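Loyalty Cards, Vouchers and the Kitchen Drawer: Tips for Saving Money Without Losing Your Mind

Last updated July 13, 2019

My purse stopped closing in May. I tipped it out on the worktop and found nine loyalty cards, a stamp card for a café that is now a nail bar, and a voucher for money off dog food. I have never had a dog.

What follows is the system I use now. It is dull and it works.

Start with the stamp cards. If you need more than five stamps to get your free coffee and you have two, let it go. You are paying for eight drinks you didn't want in order to be given one.

Put vouchers in date order, soonest at the front, in an old envelope. Write the last day on the top corner in felt tip, because shops print it in a size meant for ants. The envelope lives by the kettle. Mine used to live "somewhere safe" — I found it again after moving house.

Points are worth less than they sound. I had 1,045 of them at Jacobs, the hardware shop in Fallcombe, and walked in feeling like minor royalty. They bought me a washing-up brush. Check what your points come to in pounds before you plan a day out around them.
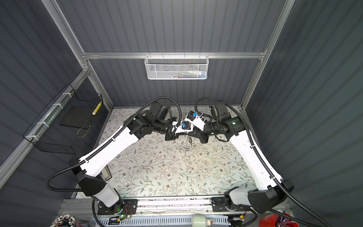
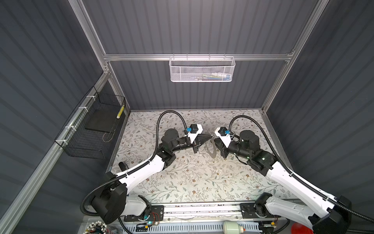

If a shop gives you one of those little plastic fobs as well as a card, keep one and cut up the other. My neighbour Ruben Stevens had so many fobs he couldn't get his front door key near the lock. He also had two from the same garden centre, each with half his points on it. Most places will join two accounts together if you ask at the till, though not when there's a queue behind you.

Ask about discounts before you pay. "Is there anything off this today?" is a perfectly polite sentence and has saved me £127 this year, most of it on a scratched fridge. The worst that happens is a teenager says no.

Never spend more to reach the free delivery. I once added a cake tin to save on postage and the cake tin cost more than the postage. I still have it. It doesn't fit my oven.

Karlijn Willems wrote in to say she takes a photo of the front and back of every card and leaves the lot at home. Most tills will scan the code off a phone, she says, if you turn the brightness right up. I tried it and it worked in three shops out of four. In the fourth they typed the number in by hand, sighing.

Gift cards go in the envelope too, with the amount left written on in pencil.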